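# Gripper comparison, wrist camera stills

23rd April

Gallery for the finger trials on the Trestine arm. Two finger sets were run on the same wrist mount, with the same controller and the same camera bracket. The task in every run was moving cloth between furniture and a basket. Short notes only; the run logs are kept with the controller settings.

The short set is the Usance pair, flat pads, supplied with the gripper. The long set is the Gresness pair, tapered, with a rounded tip and a groove along the upper end. Each set got 8 warm-up cycles and then the full schedule, 697 cycles for the pair of sets together. Exposure was locked for all of them.

The long fingers take up much more of the camera view than the short ones. With the jaw open they still leave a clear wedge down the middle, and the tips stay visible against the wall and floor. The blur at the near end falls on the finger bodies, where no measurement is taken. 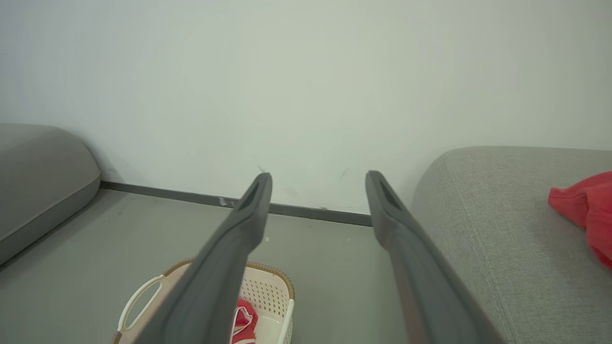
*Long set, jaw open, facing the wall between the two gray sofas. Red cloth in the basket, more red cloth on the right-hand sofa.*

Matvii Vasylenko wrote back after the first upload that the long set should be judged on tip deflection before anyone looks at the view. His point was that a taper of this kind bends sideways under a closing load, and that a controller reading only motor position will report a closed jaw while the tips are still apart. He asked for a run with the force limit lowered and the closing speed left alone.

That run was added to the schedule as a block of 177 cycles. The force limit came down one step, and the controller was set to wait 300 ms after closing before the lift. The short set was given the same block so the two can be read side by side.

Remaining settings, both sets:

- Controller: Hordiienko, position mode, default filter
- Camera: fixed focus, bracket not moved between sets
- Approach: from above, jaw fully open
- Release: over the basket, no shake

The camera offset was measured again after each finger change. The long set needs its own tool length in the controller; using the value for the short set drives the tips into the floor.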